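3.2 Collection of demonstrations

The examples used to train the Breria policy were gathered by hand, without a robot present. Each collector carried a gripper tool fitted with a camera, and carried out short tabletop tasks with it as if it were the end of an arm. The choice followed from our earlier work on the Susero arm, where guiding the robot from a distance had proved slow and had produced hesitant motion. With a tool held directly in the hand, collectors moved at a pace close to that of ordinary housework, and the recordings contain fewer pauses.

Sessions were held at the Carkgate site in December and were led by Tineke Koster and Lies Bosman. A total of 400 demonstrations were kept for training, of which 133 concerned packaged goods and containers. These items were chosen because they differ widely in how they respond to pressure. A soft packet gives way and changes its outline when approached from the side, whereas a stiff container keeps its shape but may slide. Collectors were asked to begin with the fingers open and apart, and to let the work surface remain in view for a moment before the first approach. 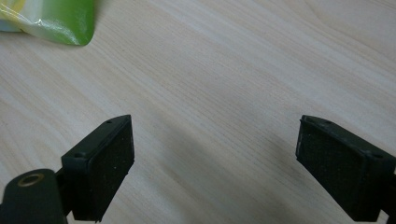 The written instructions were kept short on purpose. Collectors were told which object to move and where it should end up, but the direction of approach was left to them. An early draft had set a fixed path for every object – this was dropped after the first trials, when the resulting examples were found to be too alike for the policy to cope with small changes in position. In the final procedure, the starting place of each object was altered between attempts, and part of an object was allowed to lie outside the camera's view. We regard such partial views as useful. A robot working in a kitchen or a storeroom will seldom have the whole of an object before it, and must learn to act on what little it can see.

Recordings were checked on the day they were made. A demonstration was set aside if the position of the tool could not be recovered or if the collector stopped to speak. Failed grasps were kept where the collector went on to correct them within the same recording, and were marked as such in the Hashmi log, so that they could be included or left out at the training stage.
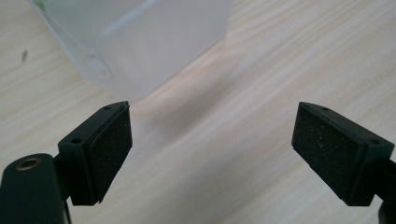

Figure 2. Hand-held collection at a wooden tabletop. The foam-padded fingers are open, with a translucent container beyond them.

Hilde Martens, commenting on a draft of this section, questioned whether demonstrations made in this way could be carried over to a robot at all, given that a person's wrist turns more freely than most arms can. She suggested that any path beyond the reach of the arm should be removed before training, and that the share of such paths should be stated openly. We accepted the first point. Each recorded path was replayed in simulation against the joint limits of the Susero arm, and those that could not be followed were excluded before the final set was fixed. The share removed differed between collectors, and it is reported by collector in the appendix together with the settings used for the replay.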